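## 4. Conectar tu cuenta bancaria a Kikelo

Esta parte me costó dos intentos la primera vez, así que te la cuento con calma. Necesitas la app ya instalada (apartado 3), el móvil a mano y el número de cuenta completo. Yo lo hice con la mía de Banco Raso, pero con Baptista los menús son iguales.

1. Abre Kikelo y entra en **Ajustes > Cuentas > Añadir banco**.
2. Elige tu entidad en la lista. Si no sale, escribe las primeras letras y espera un poquito, que el buscador va lento.
3. Te mandará a la página del banco. Identifícate allí con tus claves de siempre y acepta el permiso de **solo lectura**.
4. Vuelve a la app y teclea el código que te llega por SMS. A mí me tocó el 1654, ¡el tuyo será otro!

> **Cuidado:** Kikelo no te pide nunca la clave del banco dentro de la propia app. Si ves una pantalla así, ciérrala y cambia la contraseña.

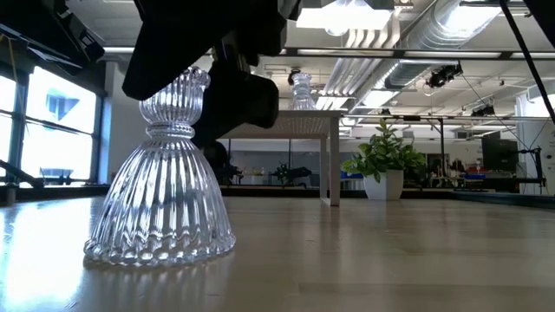
5. Cuando aparezca la cuenta con el punto verde, pulsa **Sincronizar**. La primera carga trae hasta 981 movimientos – los más antiguos hay que importarlos a mano con un CSV.
6. Haz una transferencia de prueba de 2 euros a otra cuenta tuya y mira si aparece en la lista.

**Nota sobre el límite.** De fábrica, los avisos saltan con cargos de más de 100 euros. Yo lo bajé enseguida (me gusta enterarme de todo), y se cambia en **Avisos > Importe mínimo**.

**Nota sobre el permiso.** Caduca, y entonces el punto se pone gris. Repite los pasos 3 y 4 y listo – no borres la cuenta, que pierdes las etiquetas. Le pasó a mi compañera Carolina Correia en julio y tuvo que clasificar medio año otra vez.

Si el paso 4 te da el error «sesión no válida», cierra la pestaña del banco y empieza desde el 2.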